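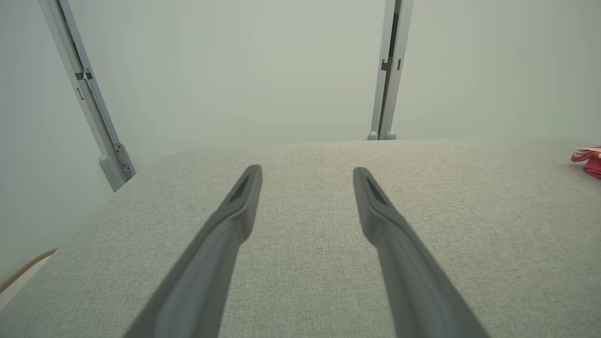
灰色亚麻混纺桌布熨完之后中间仍有一道鼓起,是布的问题还是手法的问题

Hakim Ong
发表于 2020年10月3日
分类:家居织物 / 洗涤与整理

情况如下。桌布为浅灰色平纹,洗标写的是亚麻与棉混纺,没有写比例。成品四边卷边,车线是同色的涤纶线。买来后先用冷水泡过一夜,然后机洗,晾到半干时熨。熨斗是Hisura的蒸汽型,放在亚麻档。

铺到桌上之后,四条边都服帖,但中间沿长边方向有一道很浅的鼓起,用手抹平后会移到旁边去,不会消失。喷水再熨,鼓起变矮,晾一晚又回来。对着窗看,鼓起两侧的纬纱不是直的,略微呈弓形。

我试过的办法:
反面熨,没有差别。
垫湿布熨,当时平,第二天恢复原状。
四角用夹子拉紧,边上出现斜向的皱,中间稍好。

另外,布的经向缩得比纬向多。洗前长边在桌沿下垂的长度和短边一样,现在长边两端明显短了一截。因为洗前没有量,给不出百分比。

想弄清楚两件事。一是这道鼓起能不能靠熨烫去掉,如果不能,有没有别的家用办法。二是下一块布打算自己买料来做,下料之前应该怎样预缩,克重选多少合适。店里有300克和320克两种可选,标的都是每平方米克重,手感上我分不出来。桌子是长方形的,平时铺着不动,偶尔用餐。

补充:桌面是平的,用直尺靠过,可以排除。桌布下面没有垫层。

Libor Šťastný
已被提问者采纳

先说结论:主要是纬斜或纬弓,加上边缘和中间的收缩不一致。熨烫只能部分改善,湿态拉正的效果好得多。

一、成因

平纹布在后整理时要过拉幅定形,两侧布边被针板或布夹夹住往前走,中间受到的牵引和两侧不同步,纬纱就会弯成弓形。出厂时靠浆料和干热把这个形状固定下来,表面看是平的。你冷水泡一夜,再机洗,浆料掉了,纱线里的内应力释放,布要回到受力平衡的状态。这时卷边已经车好了,四边有三层布叠在一起,又有涤纶线拉着,涤纶线在家庭洗涤温度下基本不缩。结果是边缘缩得少,中间缩得多,或者反过来,取决于车缝时的张力。

你描述的是边服帖、中间鼓,说明边比中间短。常见原因是车线张力偏大,或者卷边时布料被压脚推得起了微小的褶量。区分方法:把布摊平,沿长边靠边量一次,再在布的中线上量一次。如果中线比边长,问题在缝边。如果两者接近,再看对角线,两条对角线不相等就是纬斜。

你还提到用夹子拉四角后出现斜皱,这一点和纬斜也对得上。两种情况可以同时存在。

二、处理

1. 布完全浸湿,水温不超过洗标的上限。不要拧,用大毛巾卷起来压掉水。
2. 两个人各持一组对角。先量出较短的那条对角线,沿这个方向拉,力要持续,不要猛扯。一次拉一点,放松,再拉。每拉几次就把布对折,看角能不能对上。
3. 对角基本相等后,平铺在干净的毯子或者大毛巾上,用手掌从中间往四边推平,沿经纱和纬纱的方向推,不要斜着推。
4. 晾到还带明显潮气的时候熨。熨斗压下、抬起、移到下一处,再压下。来回推会把布重新推歪,亚麻在湿热状态下尤其容易变形。
5. 熨完不要马上折,平放到完全冷却、干透。你说当时平、第二天恢复,多半是含水没有走完就停了,纤维在继续干燥的过程中又收了一次。

如果量出来是缝边偏短,上面的步骤作用有限,只能把车线拆掉,布处理平之后重新卷边。重缝时底线张力调松半圈,针距放大一点,用棉线。拆线之前先在一条边上剪断几处线试试,鼓起如果立刻变矮,就可以确定。

三、下一块布

预缩做三次,洗涤条件和以后实际使用时一致,以后打算用温水洗,预缩就用温水。只用冷水泡不算预缩。每次洗后晾到接近全干,最后一次熨平再裁。第一次洗之前,在布中央用水溶笔或者缝线做一个正方形的记号,经纬各量一次,每次洗后再量。连续两次读数不变就可以停。

裁之前抽一根纬纱,沿着抽纱留下的缝裁,不要按布边画垂线。布边本身往往不可靠。

克重方面,300和320放在桌布上差别很小,而且都偏厚。标称克重允许有偏差,两卷布的实际差可能比标称差还小,也可能更大。选织得较密、纱线粗细均匀的那一种即可。厚布的好处是垂坠,坏处是卷角时叠层太厚,家用缝纫机吃力,所以角上应当做斜接,把多余的布剪掉。

关于下面不加垫层:亚麻直接放在光滑桌面上容易滑动,局部推起来之后摩擦力不够,不能自己回位。加一层薄的棉绒垫会有改善,但它只遮掩轻微的不平,对缝边偏短没有用。

Pudel

上浆就行了。我家那块也这样,喷浆以后熨,挺的。玉米淀粉兑水也可以,不要太浓,会有白印,深色布更明显。

Van Leeuwen

上面说的喷浆可以用,但每次洗完都要重做,另外浆过的布折叠存放,折痕处容易断纱,亚麻本身耐折性就差。长期收着的布应当洗掉浆再卷起来放。

补充一点关于熨斗的。亚麻档的温度对涤纶缝线偏高,反复熨之后缝线可能收缩,边会越来越紧。混纺里既然是棉和麻,布身没有问题,但卷边的部分建议降一档,多给蒸汽。提问者可以看一下车线有没有发硬、发亮,如果有,缝边收紧就有一部分是熨出来的。

关于预缩次数,我在Canosstead的裁缝铺做过几年,店里一般洗两次,麻含量高的再加一次。比例没有标的布,按麻含量高的处理。

Hakim Ong
回复 Libor Šťastný

量过了。中线比两条长边都长,对角线也不相等,差得不多。剪断一条长边上的几处线,鼓起在那一侧变矮了。车线摸起来确实比没熨过的备用线硬,和Van Leeuwen说的相符。准备整圈拆掉,湿态拉正以后改用棉线重缝。料子还没有买,倾向于300克的那种。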